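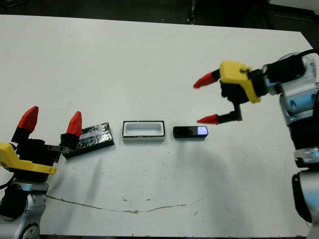 Abschnitt 4 des Benutzerhandbuchs behandelt die Erfassung von Abgabenbescheiden im Bürgerportal der Gemeinde Rostel. Sie benötigen den Grundsteuerbescheid, das zwölfstellige Kassenzeichen und eine Bankverbindung. Legen Sie den Bescheid vor dem Fotografieren glatt auf eine helle Unterlage, etwa eine weiße Tischplatte wie die im Bild, und nehmen Sie ihn vorher aus der Klarsichthülle. Auf glänzender, knittriger Oberfläche, wie sie das flache schwarze Teil links auf dem Tisch hat, liest die Texterkennung Ziffern häufig falsch.

Stand: Dienstag, 12. März 2019

4.1 Anmeldung und Kassenzeichen

1. Rufen Sie das Portal auf und wählen Sie im Menü "Abgaben" den Eintrag "Grundsteuer und Gebühren".

2. Melden Sie sich mit Benutzername und Passwort an. Beim ersten Mal wird zusätzlich der Freischaltcode aus dem Begrüßungsschreiben abgefragt.

3. Geben Sie das Kassenzeichen ohne Leerzeichen und ohne Punkte ein. Es steht auf Seite 2 des Bescheids oben rechts.

Hinweis: Für Grundstücke im Ortsteil Grornar gelten noch die alten Kassenzeichen mit vorangestelltem G. Der Buchstabe wird mit eingegeben.

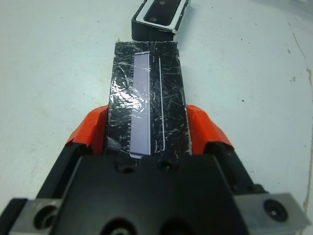
4.2 Bescheid hochladen

4. Klicken Sie auf "Dokument hinzufügen". Zulässig sind PDF und JPG.

5. Laden Sie alle Seiten in einem Vorgang hoch. Einzelne Seiten lassen sich später nicht ergänzen, der Vorgang muss dann gelöscht und neu angelegt werden.

6. Vergleichen Sie den erkannten Jahresbetrag mit dem Bescheid. Weicht er ab, überschreiben Sie das Feld von Hand. Das Feld wird danach gelb hinterlegt, das hat auf die Bearbeitung keinen Einfluss.

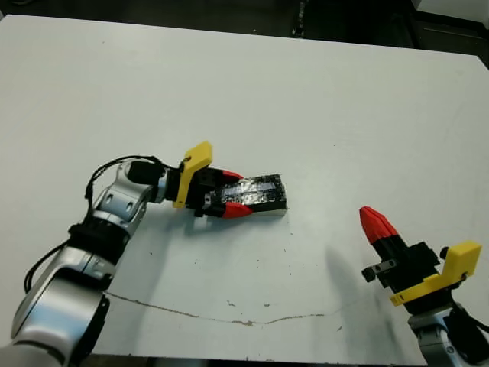 7. Bestätigen Sie mit "Übernehmen". Die Vorgangsnummer erscheint in der Kopfzeile und wird per E-Mail zugeschickt.

Achtung: Das Hochladen ersetzt keinen Widerspruch. Ein Widerspruch ist schriftlich innerhalb der im Bescheid genannten Frist einzulegen, siehe Rechtsbehelfsbelehrung.

4.3 Zahlungsweise festlegen

8. Wählen Sie zwischen Lastschrift und Überweisung. Bei Lastschrift füllen Sie das Mandat aus und senden es unterschrieben an die Gemeindekasse.

9. Für Jahresbeträge über 100 Euro können Sie vierteljährliche Raten einstellen. Kleinere Beträge werden in einer Summe im Juli fällig.

10. Prüfen Sie die angezeigten Fälligkeiten. Ein Jahresbetrag von 382 Euro wird in vier gleichen Raten zu 95,50 Euro ausgewiesen.

Hinweis: Die Zahlungsweise gilt bis auf Widerruf auch für die Folgejahre. Bei einem Eigentümerwechsel erlischt sie, und der neue Eigentümer legt einen eigenen Vorgang an.
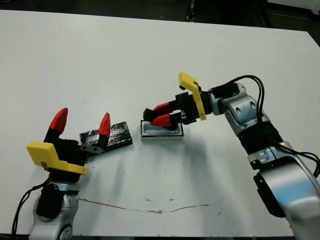 Kommentar von Idero: Bei Schritt 9 fehlt mir der Hinweis, dass die Raten erst auswählbar sind, wenn das Mandat bei der Kasse eingegangen ist. Bei mir war das Feld bis dahin grau, und ich habe den Bescheid deshalb unnötig ein zweites Mal hochgeladen.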